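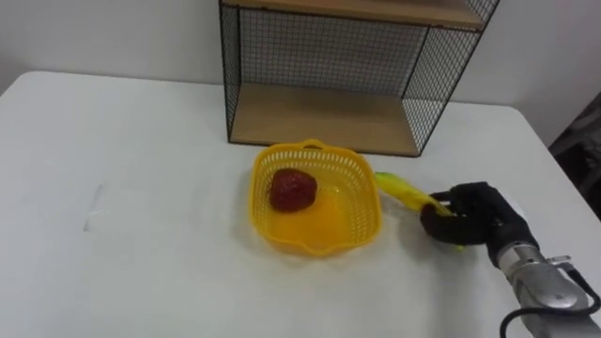 Heino Avotiņš sostiene que un espacio de juego se conoce por el modo en que se recoge, y que la primera tarea de quien lo dirige consiste en decidir dónde descansa cada objeto cuando nadie lo utiliza. La afirmación, formulada durante las jornadas de Caldeira, sirve de punto de partida a este capítulo.

Buscar en el manual... Buscar

Inicio Índice Unidades Glosario Contacto

CAPÍTULO 3
La recogida y el almacenaje del material de juego simbólico

3.1. Planteamiento

El juego simbólico con alimentos de juguete ocupa un lugar estable en la educación infantil. La fresa, la mazorca de maíz y las demás piezas de la despensa en miniatura se prestan a la compra, a la cocina y a la mesa puesta; al término de la sesión, vuelven a su recipiente. Este último paso se trata con frecuencia como un trámite. En el presente capítulo se estudia como una actividad con contenido propio: recoger exige reconocer el objeto, asignarlo a una categoría y depositarlo en el lugar acordado.

Al finalizar el capítulo, el alumnado deberá ser capaz de organizar una zona de recogida, seleccionar recipientes adecuados a la edad del grupo y redactar una pauta breve para el personal de apoyo.

3.2. El recipiente

La cesta de plástico de paredes caladas, como la amarilla que abre el capítulo, permite advertir su contenido desde el costado y se limpia con facilidad. Conviene que sea de poca altura cuando el grupo empieza a clasificar. Una pieza roja sobre un fondo amarillo se distingue de inmediato; la mazorca, del mismo color que la cesta, obliga a atender a la forma. Ambas situaciones son útiles, y el docente puede alternarlas según el objetivo de la sesión.

El asa merece atención aparte. Las cestas que los niños vayan a trasladar se llenarán solo hasta la mitad — el peso importa menos que el vuelco.

3.3. La superficie y el estante

La clasificación se realiza sobre una mesa despejada, de color liso y acabado mate. Detrás de ella, o a un lado, se coloca un estante bajo con fondo de malla y baldas de madera clara. El compartimento inferior se deja vacío al comenzar la recogida y recibe la cesta cuando esta se ha completado.

En el centro de Olldale, donde se aplicó esta disposición durante un curso, el inventario reunía 236 piezas repartidas en 59 lotes. El centro de Werkdale, con casi 300, prefirió separar frutas y hortalizas en estantes distintos. Las consecuencias de una y otra decisión se examinan en el apartado 3.5.

3.4. Términos de uso en el capítulo

Lote: conjunto de piezas que se guardan en un mismo recipiente.
Pieza suelta: la que se halla fuera de su recipiente al cierre de la sesión.
Reposición: devolución del recipiente al estante.

Antes de continuar, se recomienda observar una recogida completa en el centro de prácticas y anotar en qué orden se guardan las piezas.

Comentarios (3)

Marisol T.: En Clollinbridge usamos cestas con tapa y las piezas se quedaban dentro semanas. ¿El capítulo trata las tapas más adelante?

P. Etxarri: Falta la pauta para el personal de apoyo que se anuncia en 3.1. ¿Está en el anexo?

Lector de segundo curso: La pauta viene al final de 3.5, después de las tablas. Lo de las tapas no lo he encontrado.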